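4. Planning the purchase: what the arm costs after it arrives
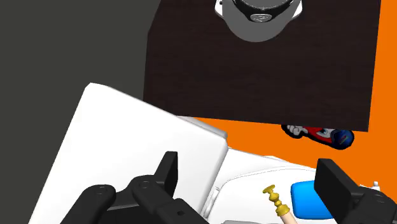

Figure 4. Simulated tabletop workspace seen from above, with the two-finger gripper open around a gold and beige handle.

How much of an equipment budget should a small lab set aside for things other than the robot? In our case the answer was close to half, and we would plan for that share again.

The first draft of our budget had one line in it. The line said "robot." It was a handsome line, and it survived until Leena Karppinen asked where the arm would be bolted down. We then discovered a second line, which said "table," and after that the lines bred freely.

4.1 Simulate first, order second

We spent the spring in simulation before requesting a single quote. The decision was partly scientific and partly a matter of having no money until September. Cluttered scenes of the kind in Figure 4 were used to compare grippers on paper, at the price of electricity and one overworked graphics card. Each candidate gripper was tried in 200 generated layouts, with the same objects and the same starting poses. We recorded reach, finger clearance, and how often the planner gave up.

The results changed the order. Our favorite gripper, chosen at first for its looks, had trouble in the gaps between neighboring objects. A plainer model with a wider opening did better in almost 80 percent of the layouts and cost less. We report this with some embarrassment, as the favorite already had a nickname.

Simulation was a poor guide to everything else. It has no freight charges. Its tables are always level, its cables never appear, and its fingertips do not wear. A group that budgets from simulation alone will have an excellent estimate of a robot that lives in a computer.

4.2 Quotes

We asked three suppliers for prices on the same written specification. Kevuvo returned a full quote that listed spare fingertips, mounting plate and software support on separate lines. Dulska sent a lower total with none of these in it. Zeman sent a brochure, then another copy of the brochure.

Once the missing parts were added to the Dulska offer, the gap between the two real quotes shrank to 17 dollars. Comparing totals had told us very little. We now send suppliers a blank table with our own headings and ask them to fill it in, a request that is met with varying degrees of joy. Delivery was quoted at 18 weeks by both firms, so it did not help us choose.

4.3 The lines we forgot

Three costs were absent from every early version of the plan. The first was the safety review at our Burwood site, charged to the project by the hour. The second was staff time for calibration, which we had entered as zero on the theory that students enjoy it. The third was replacement of the test objects themselves. Household items are cheap one at a time, and we had not been thinking of them that way.

We also recommend holding back money for a second set of fingertips - bought with the first set, at the first set's price. Ours was ordered separately, and the shipping came to more than the parts.

The final budget, with each line as planned and as spent, is given in Table 2. The line that said "robot" is still there, near the middle.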